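Phone-Free Evenings Are Back!

Our October trial at the Lurovell library went so well that we're doing it again, and this time for a full 35 nights. Last round, 327 of you signed up and read a combined 1,200 books — I still can't get over that number! 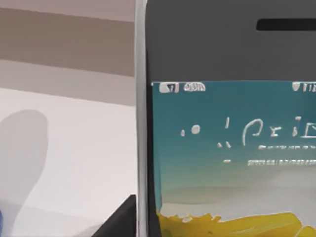 A smartphone up close, with its screen lit.

The rules haven't changed. Pick an hour after dinner, put the phone in another room and read whatever you like (comics count, cookbooks too).
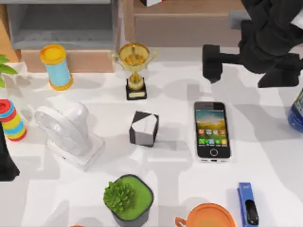 Dexter Alcantara is running the kids' table again and has a big stack of mysteries set aside, so come early if yours are fans.

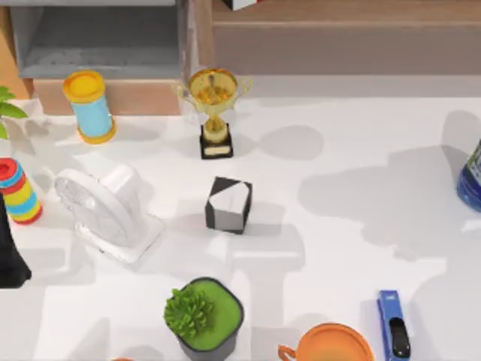

Reading logs are at the Berge Street desk now. Bring a neighbor!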